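Service Desk > Facilities Equipment > Purchasing Queries > Basket handling, go/no-go on second unit

Opened by: Idel site operations
Last updated Tuesday, 16:40
5 comments

Status: Open, awaiting quote
Priority: Normal
Supplier: Stetel

Summary

Idel has one Stetel lifting arm on trial in the ground floor kitchen. The budget line for a second arm closes at the end of May. Before we commit, we need to know whether the standard parallel gripper can handle the grey perforated baskets, or whether we have to price the wide gripper as well. The supplier's quote covers the arm and base only.

Problem as reported

Arm stops with a grip width fault when told to pick a loaded basket from the floor. Picks the same basket without fault from the worktop when empty. Fault repeats after restart.

Log, first entry

Checked the obvious items. Gripper opens to its full travel. Cable seated. Payload setting was still at the factory value, so corrected it to suit a loaded basket and ran again. Same fault, same point in the cycle. Payload is ruled out.

Second entry

Measured the gripper opening against the basket. The jaws are too narrow to take the basket across its width, so the only pick available is on the rim, one side at a time. With an empty basket the arm can hold one rim and keep the thing level enough to pass the tilt check. With containers standing in it the load moves and the check trips.

Raised with the supplier. Their reply was that the rim pick is "supported for evenly loaded trays". Asked what counts as even. No answer yet.

Third entry

Went back to how the job is done by hand, as we had never written it down for the purchase request. The basket sits on the tiles by the cabinet units and is taken from both ends of the near side, one hand to each corner. 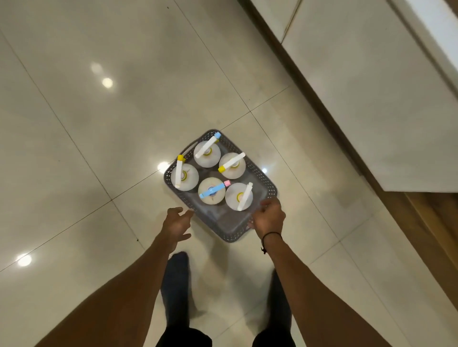 Fig. 1. Floor pick by hand, five containers in the basket, clips on top.

Two points for the specification. The containers do not fill the basket, and one corner is left free, so the load is off centre before anything moves. The clips lie across the tops at different angles, and one stands up past the edge of its container. Any gripper coming in from above has to clear them. A side approach avoids the clips but needs room between the basket and the plinth.

The floor is also a concern. The polished tiles throw back the ceiling lights as bright round spots, and the arm's depth sensor has returned false edges on this floor twice. Asked the supplier whether a matt mat under the pick position is acceptable. They said yes, provided it is fixed down.

Fourth entry, costs

Wide gripper: 2,900, excluding fitting.
Second arm mount, so that two arms can share a pick: 900, but this needs the second arm, and the controller licence for paired motion is quoted separately.
Floor mat: from stores, no charge.

Munasinghe (our integrator) advises against paired motion for a job this small. Their view is that setting up and maintaining two arms will cost more in hours than the gripper costs to buy. They would fit the wide gripper to the trial arm and repeat the test before any second order is placed. I agree with this order of work.

Nedus offers a gripper with a similar opening, but it does not use the same flange. An adaptor would add height and reduce reach at floor level, where we are already short. Not pursued.

Fifth entry

Lead time on the wide gripper is 27 working days. That takes us past the May close. Finance will hold the line open if a purchase order for any part of the package is raised before then. A gripper order on its own qualifies.

Proposed action

1. Raise order for one wide gripper now.
2. Leave second arm off the order.
3. Fix mat at the pick position, clear of the plinth.
4. On delivery, repeat the floor pick with the basket loaded and the clips left on.
5. Record faults by type. Do not clear the tilt check to get a pass.

Outstanding

Supplier to define even loading in writing.
Supplier to confirm whether the gripper can be returned if the test fails.
Munasinghe to quote for fitting.

Ticket stays open until the return terms are received.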